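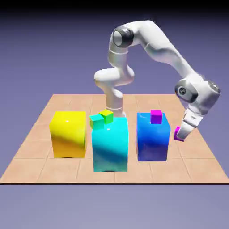
My home build is a cube sorter, and I'm working it out in simulation before I commit to the real arm in the garage. The arm is mounted behind three bins, which in the model are solid boxes: yellow, cyan and blue. Cubes go on top of the box for their color group. Greens go on cyan, magenta goes on blue, and nothing has been assigned to yellow yet. The problem is the approach to the blue box when one magenta cube is already sitting near the center of its top face. With the second magenta cube in the gripper, the planner brings the hand in low on the outer side of the box, at a height well under the top. From there it tries to go diagonally up and across to the place pose. In most runs the held cube clips the upper edge of the box or pushes the first cube out of position.

Setup: planner is Wiruleo with default settings, scene built by hand, physics step of 2 ms, joint trajectory sampled at 600 points per move. The gripper closes with a fixed joint between the finger and the cube, so slip isn't the issue. I have tried raising the place pose, which only drops the cube from higher and makes it bounce. I have also tried lowering the speed. The collisions are slower but they still occur.

Two things I would like to know. Is there a standard way to force the arm over the box before it goes sideways? And should the held cube be in the collision model? At the moment it is not, as the planner reported a collision on every grasp when I left it in.

Abena Tsikata

Honeylyn Evangelista

Take the second part first, as it is most of your problem. The held cube must be in the collision model. When you grasp it, remove it from the world objects and attach it to the gripper link, then list the finger links as allowed contacts for that object. The constant collision report came from the planner seeing the fingers touch a world object. Deleting the cube stopped the report and also removed the only information the planner had about what hangs below the fingers.

After release, reverse the operation. Detach the cube, put it back into the world at its measured pose, and only then plan the retreat. If you skip this the next cube will be planned straight through it, and you will see the same symptom on the cyan box.

For the path, split the place move into four segments:

1. Lift vertically from the pick until the bottom of the held cube is above the tallest obstacle plus a margin. In your scene the tallest obstacle is the cyan box with its cubes, so use that height even when the target is blue.
2. Move sideways at that height to a point directly over the place pose.
3. Descend straight down in Cartesian mode. Don't let the joint-space planner handle this one.
4. Open, then retreat straight up by the same distance.

Keep the margin at 8 mm or more. Less than that works in simulation and fails on a hobby arm with backlash.

Also, do not place at the box center if you expect more than one cube. Define a small grid of slots on each top face and mark a slot as used after each release. The spacing has to allow for the open width of the fingers as well as the cube. Rotating the gripper 90 degrees about the vertical axis sometimes lets you close up the spacing in one direction, since the fingers are then opening along the free side. Check the wrist limit before relying on it.

The bounce is a separate matter. It goes away if the place pose leaves a gap of a millimeter or less under the cube and you wait for the arm to settle before opening.

Karar

I had the same thing with a Luvow arm on the bench and fixed it by moving the bins farther apart. Took some 2 hours including redoing the floor marks. Didn't touch the planner at all. Might be worth a try before you rewrite everything.

Abena Tsikata

Attaching the cube removed the false collisions once I allowed the finger links. I had allowed only one of the two fingers before, so the report was correct and I was misreading it. The four-segment move now plans, but segment 2 sometimes flips the elbow halfway across to blue. I'll add a joint constraint on the elbow and see if it holds. Spacing the bins farther apart isn't possible here, as the blue one is already near the end of the reach on the real bench.

Honeylyn Evangelista

The flip is the inverse kinematics solver picking a different branch for the goal. Seed it with the joint values from the end of segment 1 and reject any solution where a joint moves more than 90 degrees. If it then finds no solution, your travel height is too high for that reach, so lower it for blue only and route that move so it doesn't cross over the cyan box.

Contact | Copyright 2018 Manzano Workshop Help | Back to top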